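How to sort and check a set of small toy blocks

Posted Thursday, January 11, 2024, by Nhung Vũ

In our toy library in Grurnville many families bring back block sets after the holidays. I check them at the table, and I want to share the way I do it. You can use the same way at home.

What you need

A flat table with nothing on it
A soft cloth and a bowl of warm water with a little dish soap
A dry towel
A box with a lid

Step 1. Clear the table and wipe it. A plain, light surface is best, because small chips and dirty corners are easier to notice against it.

Step 2. Pour the blocks out slowly. If you pour fast, they jump on the floor and go under the shelf. I lost a yellow one like this in September and I still did not find it.

Step 3. Put the blocks in short rows, side by side, with the edges touching. When one block is a wrong size, the row will show you. Keep any block you are not sure about away from the rows, with free space on every side. 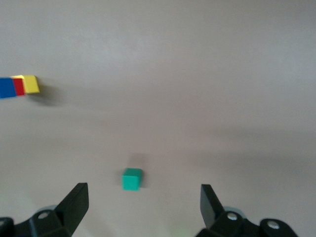
Step 4. Take each block you put apart and turn it in your fingers, all six faces. Feel the corners with your thumb — a sharp place is easier to feel than to see. A wooden block with a small rough spot can be sanded with 300 grit paper. A cracked plastic block goes to the trash.

Step 5. Wipe the good ones with the damp cloth. Please do not leave wooden blocks in the water, they will swell and the paint can lift. Dry them with the towel and leave them out for 8 hours before you close the box.

Step 6. Write on the lid what is missing, by color. My colleague Angharad Skyrme prefers to put a paper inside, but in my experience children take the paper out.

If your set is from our library, the number is under the box. Bring it to the desk with the lid closed.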